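Breminwood Household Mobility Project
Progress report to the Grastelus Fund: the October demonstration visit
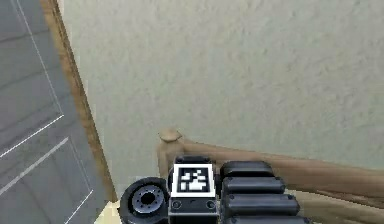
The project team hosted representatives of the Fund and of our housing partner, Riis, for a half-day demonstration in October. The visit was listed in the work plan as the main public activity of the second reporting period. This report covers how the visit was organized, what was shown, the comments we received, and the changes we propose to make before the next payment is due.

Organization of the visit

The program was prepared by Hrefna Arnardóttir, project lead, and Lâm Đàm, who is responsible for the simulation work. Guests arrived at 9:30 a.m. and were given a short introduction to the goals of the project and the work completed to date. They were then divided into three groups so that everyone could stand close to the screens and speak with the operators. Each group spent equal time at the simulation station and at the bench station, and all guests came together again before lunch for questions.

Simulation station

The simulated house, known within the team as Jadine, was the center of the program. It is a rendered interior in which the gripper can be moved through the parts of a home that our partner identified as difficult: doorways, landings and stairs. Guests watched from above and behind the gripper as it was brought to a landing with a paneled door to the left and a wooden stair railing ahead. The marker on the mounting block is modeled together with the gripper, so that the same position checks can be used in simulation and at the bench.

Two tasks were shown. In the first, the operator brought the gripper up to the railing and held it a short distance from the wood. In the second, the gripper was turned toward the door and backed away without touching the trim. The first task was completed for all three groups. The second was completed for two of them; with the remaining group the operator stopped the run early when the gripper came too close to the door frame, and the task was not repeated for lack of time.

Bench station

The bench station gave guests a chance to handle spare parts and to ask about maintenance, cost and noise. Several asked how long a set of finger pads can be expected to last. We do not yet have enough hours of use to answer this and have added the question to the test plan for the coming period.

Comments received

Written comments were collected at the end of the morning. Guests found the stair and doorway tasks easy to relate to daily life, and the representatives of Riis asked that narrower landings be included, as these are common in their older buildings. Some guests found it hard to judge distance from a single view and would have liked a second screen showing the room from the side. A further comment concerned the introduction, which was felt to be too long for visitors who had already read the previous report.

Proposed changes

The team will add three landing layouts to Jadine, using floor plans to be supplied by Riis. A side view will be provided at all future demonstrations. The introduction will be shortened, with the written summary sent to guests in advance.

These changes can be carried out within the approved budget. The floor plans have been requested but had not been received when this report was prepared – a late delivery would move the work on the new layouts into the following period. Hrefna Arnardóttir will inform the Fund in writing if this occurs.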